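Workbench tidying (robotics)

Workbench tidying is a class of robot task in which a machine returns tools and supplies to set places on a bench or table. It is used as a measure of how close robots are to doing everyday chores in homes and small shops. As a chore it ranks between bin picking, which has been sold to factories for years, and full room cleanup, which remains a research subject.

Background

Early work on the task used fixed arms and a short list of known parts. The Lutow bench trials, set up by Angus Munro and Gintarė Strazds, replaced these with ordinary hand tools and shop supplies. A run counts as complete when every item has been put away and none has been dropped. The trials use 2 levels, one with the items spread apart and one with the items touching or piled.

Methods

Most entries use a single arm with a two-finger gripper and a small camera near the wrist. The robot learns from recordings of a person steering the arm through the same job. The Zolen group, led by Shona Moffat, trained its system on more than 1,000 such recordings. Wiver, a later system, added a second arm to hold containers steady.

Difficulties

Rigid items with a clear edge are the easiest. A roll of tape can be picked up by placing one finger inside the core and one outside, or by spreading both fingers against the inner rim, but the walls of a box leave little room for the gripper to tilt. 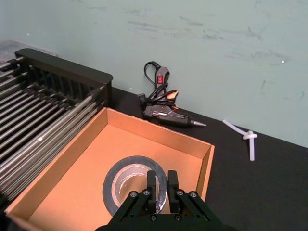 Cords are harder. A glue gun has to be moved together with its cord, which can catch on other items or pull them off the bench. Soft or bent supplies change shape when squeezed, and clear ones are often missed by depth cameras.

Current state

At the spread-apart level, the best systems finish most runs, though more slowly than a person. At the piled level, Harish Rai reported that a robot left alone usually needed help within 4 items. No system in the Lutow trials has been offered for home use.

See also

Bin picking
Morrison gripper
Learning from demonstration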